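Chapter 5
Television Audiences and the Talk Show Appearance

A talk show appearance is a form of unpaid promotion. The guest supplies conversation, the program supplies an audience, and the distributor of the film or series supplies a short clip. This chapter treats the appearance as a scheduled event with measurable effects on viewing.
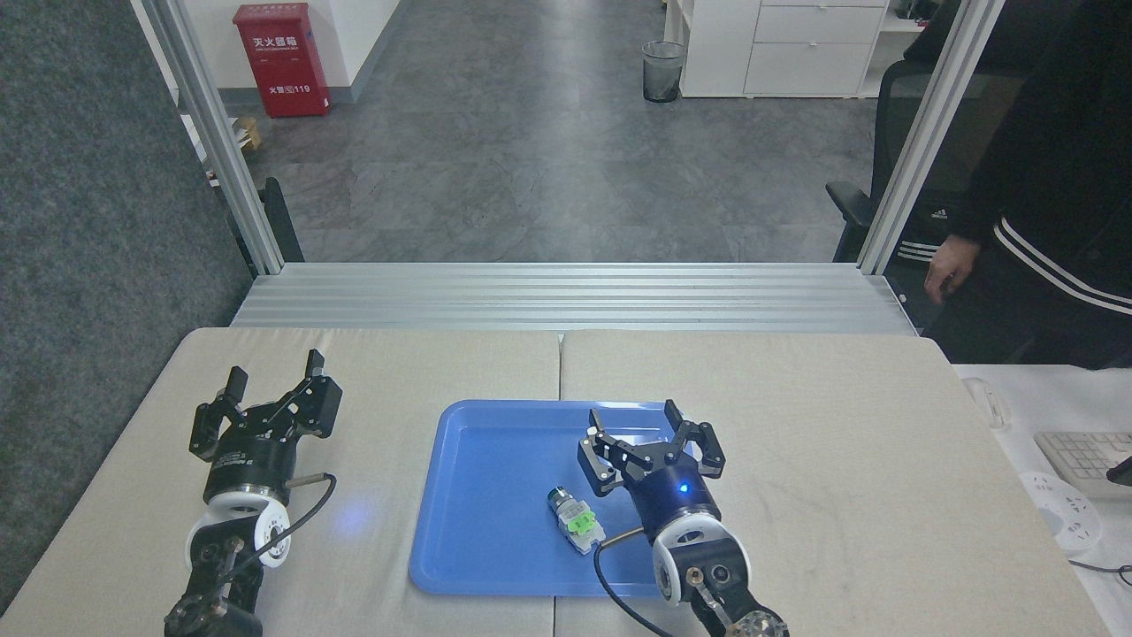
Two terms are used throughout. Reach is the number of people who saw any part of the interview. Recall is the share of them who could name the promoted title the next day. Thongsuk's Drevville survey used a panel of 3,000 adults, of whom 866 had watched the interview. Of those viewers, 134 could name the film without a prompt. Recall was therefore roughly 15 percent.

Grímsdóttir objects that next-day recall favors guests who are already well known. Her method is discussed in the second half of the chapter.
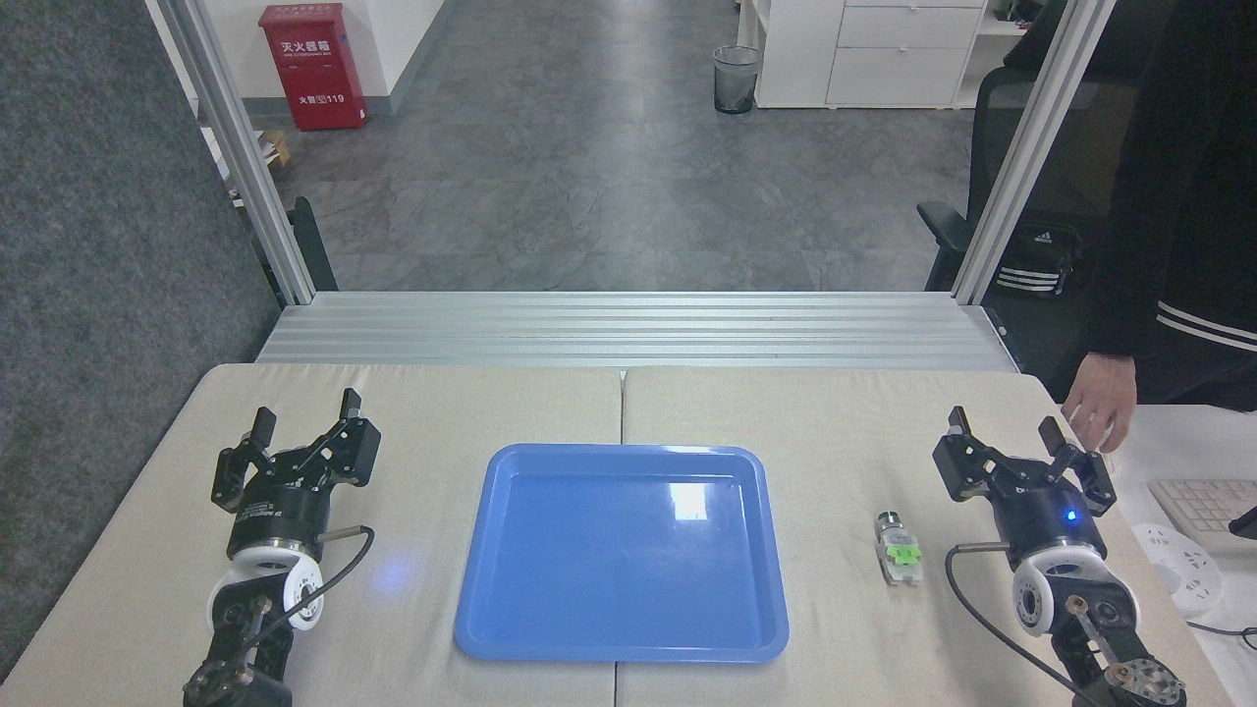 5.1 The Pre-Interview

Before taping, a segment producer speaks with the guest by phone and drafts a list of topics. The host receives the list on cards. Stories told on air have usually been told once already, to the producer.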